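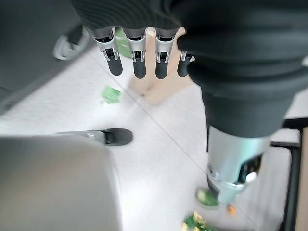
Rule 4: Nothing Stays on the Floor

The rule book at Corker Kitchens ran to 23 pages, and Indrek Vasiliauskas had written most of them on a Thursday, in a temper.

Rule 1 said the machine must stop if anyone said stop. Rule 2 said it must also stop if anyone said it politely. Rule 3 dealt with knives and had been drafted by the insurers in Ralatia, who had plainly never met a pumpkin. Rule 4 was his own work. Anything edible found on the tiles was to be picked up, reported and binned.

"Reported to whom?" asked Bite, which was the name the apprentices had given the robot before anybody in management could choose a worse one.

"To me."

"Green item," said Bite. "Floor."

"Good. Bin it."

"Orange item. Floor. Leaf. Floor. Part of a leaf. Floor. Is part of a leaf a separate report?"

Indrek consulted page 12. Page 12 was silent on the matter of parts.

"Use your judgment," he said.

"Rule 9 says I am not to use my judgment."

He had been proud of Rule 9. The inspector from Trusley had called it robust, a word he had later repeated to his mother on the phone.

By three in the afternoon his inbox held 600 reports. One concerned a carrot. The rest concerned what had probably been the same lettuce. He sat on an upturned crate with a pencil behind his ear and read them in order, as Rule 11 required, while Bite folded its black sleeves down over the tiles and went on working with terrible care.

"Yellow fragment," it said. "Floor."

"I'm amending Rule 4," said Indrek.

"Amendments need two signatures."

"Whose?"

"Yours, and the safety officer's."

Indrek was the safety officer. He signed twice, in different colours, and dropped the pen. It rolled under the bench.

"Pen," said Bite. "Floor. Is it edible?"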